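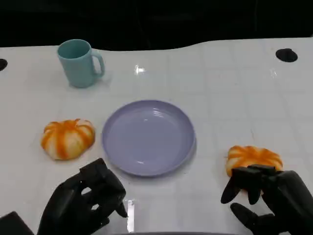
A reader in Bretlow writes that her glazed mugs come out of the dishwasher with a gray film no amount of detergent removes, and asks whether the glaze is worn.

Usually it is hard-water scale. To check, wet a cloth with white vinegar and hold it on one spot for 3 minutes. Scale wipes off; etched glaze stays cloudy and cannot be restored.

**To remove scale**

- Mix one part vinegar with 7 parts warm water.
- Soak for 30 minutes, then rinse.
- Rub what remains with a baking soda paste and a soft cloth. No steel wool.

Gray lines that feel smooth are metal marks from spoons. Vinegar does nothing to these — use a mild oxalic acid cleanser and follow the label.

Tap water in Flevdale measured 228 ppm hardness in October. At that level, keep the rinse aid full and refill the softener salt when the light comes on. Unglazed foot rings hold water, so dry those pieces upside down on a rack.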